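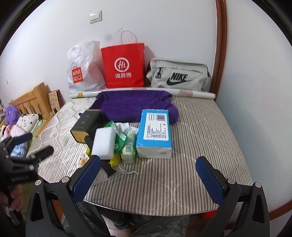 Figure 3. Mixed household items on a covered surface. Bags at the back, small packets toward the center.

Section 3. Preparing a Mixed-Item Station

Item sorting at the Hosness site is shared between station attendants and the automated gripper line. Attendants no longer lift and sort every item by hand. They prepare the surface, start the cycle, and handle the items the line sets aside.

3.1 Before the cycle

1. Sign in at the station panel with your attendant number.

2. Stand bags along the far edge of the surface with their printed fronts facing you.

3. Lay long rolls and folded textiles in front of the bags. A towel may be spread flat.

4. Place packets and boxes where both jaws can reach them. Turn barcodes upward where the packaging allows.

5. Move thin cords and sheer materials away from the packets.

Note: A quilted or striped cover may stay in place. Select "Patterned Surface" on the panel, code 2381.

CAUTION: Keep hands clear of the space between the jaws when they are open.

3.2 During the cycle

6. Press Start and remain within reach of the Stop button.

7. If the line pauses for more than 60 seconds, press Stop and call the shift lead. Do not free an item while the jaws are closed on it.

8. Place any item the line has declined in the review tray and record it on the Donati sheet.

Note: Glossy wrapping is the most common cause of a declined item. A declined item is not counted against the attendant.

3.3 Changes to attendant duties

Attendants who worked the former hand-sorting tables are assigned to station preparation or item review. Rotation between the two takes place each Thursday. Requests for a different rotation go to Lempi Laaksonen. Training on the review tray is given by Pichit Luangrath and must be completed before an attendant works a station alone.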